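Category: Store Operations > Checklists

Bookstore In-Store Print Station: Opening and Quarterly Inspection Checklist, with Comments

Revision: February 2021
Applies to: single-book print and bind stations on the sales floor, children's corner, coupon and loyalty kiosk, stockroom shelving

Mark each item P (pass), F (fail) or N/A. Comments from the last inspection at the Fornasar store are included under each item and stay on the sheet until the next quarterly round in September.

We use cookies to remember your store location and basket. By continuing to browse you accept our cookie policy.

SECTION A. PRINT AND BIND STATION

A1. Power cord and plug free of cuts, crushed spots or discoloration. P
Comment: Cord run moved behind the counter panel. Cord cover screwed down at both ends.

A2. Station plugged directly into a wall outlet. No power strips, no extension cords. P

A3. Emergency stop button reachable from the operator side and the customer side. F
Comment: Customer side blocked by a spinner rack of greeting cards. Rack moved during inspection. Floor tape to be added so that it does not drift back.

A4. Interlock on binding compartment door stops the carriage when the door is opened. P
Comment: Tested with the Ninow unit idling and again during a job. The second test leaves a spoiled book block in the clamp. Allow for this in the waste count.

A5. Glue pot guard in place. Hot surface label legible. P
Comment: Label legible but lifting at one corner. Replace at next service.

A6. Trimmer guard closes fully. No gap at the hinge side wide enough for a finger. P
Comment: The blade was changed at 1,000 trims, as set out in the store schedule. Record the counter reading at every blade change, including early ones.

A7. Trim waste bin no more than half full at opening. F
Comment: Bin full. Paper strips had backed up into the chute. Emptying the bin is a closing task and was not initialed on the previous sheet.

A8. Job counter reading recorded. P
Comment: 3,859. Matches the log.

A9. Exhaust fan runs whenever the glue pot is heating. P
Comment: Filter gray but not clogged. The Ninow manual gives no color reference, so use the airflow card.

A10. Spare glue stored in original bag, closed, away from the pot. P

SECTION B. PAPER, COVER STOCK AND STOCKROOM

B1. Shelving anchored to wall or floor. P
Comment: All bays checked by hand. Dal Bello bays use a different bracket from the older ones. Do not mix hardware.

B2. Heaviest cartons on the lower two shelves. F
Comment: Cover stock on top shelf of bay 2. Moved down. Cartons of cover stock weigh more than their size suggests and should never be stored above shoulder height.

B3. Step stool present, feet intact, treads clean. P

B4. Clear space below sprinkler heads. P
Comment: Returns cartons are stacked close to the limit. The line painted on the wall is the reference. Do not judge by eye.

B5. Aisle free of book carts. P
Comment: Carts parked with wheels locked. One caster on the green cart does not lock. Tagged.

B6. Box cutters retracted and in the holder. P

SECTION C. SALES FLOOR AND KIOSK

C1. Entrance mats flat, edges down. P

C2. Coupon kiosk stable when pushed at screen height. F
Comment: Kiosk rocks on its base. One leveling foot is missing. Kiosk switched off and turned to the wall until the part arrives. Customers with printed or emailed coupons to be served at the register.

C3. Discount table signs secured and not projecting into the aisle. P
Comment: Acrylic holders replaced with clip holders after the last round.

C4. E-reader demo units tethered, charging cords intact. P
Comment: Cord on the second unit kinked near the plug. Passed, but look at it again at the monthly walk.

C5. Oversize and boxed sets not face-out above the fifth shelf. P

C6. Display lights: no exposed wiring, no covers missing. P
Comment: The Sukano fixture over the cookbook bay was warm at the housing after a full day. Within the range on its data plate.

SECTION D. CHILDREN'S CORNER

D1. Furniture corners rounded or capped. P

D2. Low bookcases anchored. P
Comment: Anchors hold. One wall plate is painted over and was scraped clear to check the screws.

D3. Loose items for story time and the summer reading table inspected for splinters, chips and small parts. P
Comment: Handle every item. Run a thumb along edges and points. Anything that fits entirely inside the small parts cylinder goes out of the corner the same day. Shapes with points need more attention than round ones.
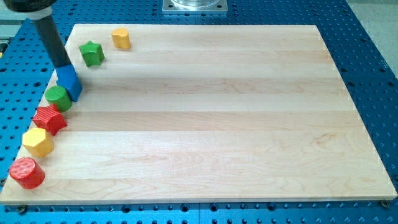

Item D3. Colored blocks on maple board.

D4. Floor cushions: zippers closed, no stuffing exposed. P

D5. Reading chart and sticker supplies out of reach of unsupervised children. F
Comment: Sticker rolls left on the low shelf. Moved to the register drawer. Push pins found in the chart frame. Replace with adhesive putty before the reading program sign-up begins.

D6. Stroller space clear of fire exit path. P

SECTION E. EXITS, EXTINGUISHERS, RECORDS

E1. Exit doors open fully with one motion. P
Comment: Rear door sticks in damp weather. Passed today. Enter as a watch item.

E2. Extinguishers charged, tags current, access clear. P
Comment: The extinguisher nearest the print station is the correct type for electrical equipment. Its bracket was 16 inches from the stock cart, which is too close. Cart moved.

E3. First aid kit stocked, burn dressings included. F
Comment: Burn dressings out of date. Order with the next supply run and note the expiration date on the lid.

E4. Operator training sheet signed for each person who runs the print station. P
Comment: Staff who only take orders and hand over finished books do not need to sign. Staff who clear jams do, including jams on the paper feed side.

CORRECTIVE ACTIONS OPEN

A3 Floor tape at print station, customer side.
A7 Closing sheet to be initialed for trim bin.
B2 Shelf labels showing "cover stock, low only."
B5 Caster on green cart.
C2 Leveling foot for coupon kiosk.
D5 Adhesive putty for reading chart.
E3 Burn dressings.

An item is closed when the inspector has seen the fix in place. An order confirmation does not close it. If the same item fails in two rounds running, copy the sheet to the regional office and attach both sets of comments.

Retain completed sheets in the store binder behind the print station log.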